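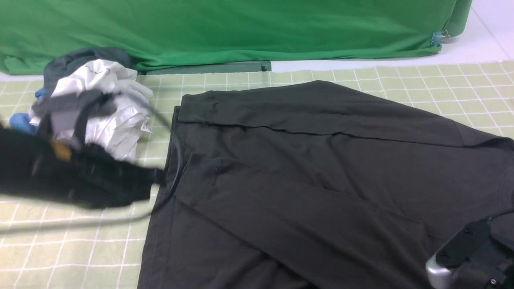 So the folding numbers are finally in, and I've been itching to write them up since September, when I rashly promised in the comments that I'd share them whichever way they went.

Quick catch-up if you've wandered in from the bread posts (hello!). Flurnus is our little laundry project. Two arms, one heap of clothes, and the job is to take a garment off the heap, get it flat on the mat, and fold it. We teach it by example. A person steers the arms through the job over and over, we record the lot, and then a model learns to copy what the person did. Our whole set came to 1111 recorded runs, and my shoulders remember a good share of them.

The question I wanted to answer was a rather dull-sounding one: does it matter how you treat the mistakes? Most people throw out any run where the operator fumbles. Drop a sleeve, bin the recording, start again. It keeps the data nice and clean, and it's what I'd always done. Ľubica thought this was daft. Her argument was that the robot is going to fumble too, and if it has never seen anyone pick up a dropped sleeve, how on earth is it meant to know what comes next?

We had 141 runs with a proper fumble in them followed by a proper recovery. I'd kept them in a folder called "bad", which tells you where my head was. So we trained 2 models, same settings, same amount of training, same total number of runs. One got clean runs only. The other had the 141 swapped in for an equal number of clean ones. Then we gave each of them 60 tries with garments neither had met before (mostly Norbert's old T-shirts, plus a cardigan that I'd like back at some point).

The clean one managed a fold we'd call acceptable in just over a third of its tries. The one with the fumbles got a bit past half! I made Norbert go through the scoring again without knowing which model was which, and he moved a couple of folds either way, but the gap stayed put.

Where it helps is pretty much where Ľubica said it would. The first grab from the heap is no better at all. Both models still pull up two things at once far too often, and both are hopeless with anything dark lying against anything else dark. But once a garment is down and a bit skewed, the clean model tends to plough on and fold the mess as it stands, while the other one will stop, go back for the corner and tug it square. Watching it do that for the first time was lovely. I may have squeaked.

Now the caveats, before Britt-Marie writes in (she will anyway). It's one table, one green mat and one pair of arms. All the fumbles came from two operators, me and Vratislav, and we drop things in rather different ways. He lets go too early and I snag hems. I tried pulling our runs apart to see whose mistakes were more useful, and there just weren't enough of them to say. Trousers weren't in the test set either, as we haven't got a fold for trousers that anyone here can agree on.

I also haven't tried dropping things on purpose, which is the obvious next step. My hunch is that fake fumbles won't look much like real ones, as your hands already know they're coming. Vratislav disagrees and has offered to be clumsy all afternoon to prove it, so that's the plan for the next batch. The folder has been renamed "recoveries" in the meantime, and I've broken three scripts doing it.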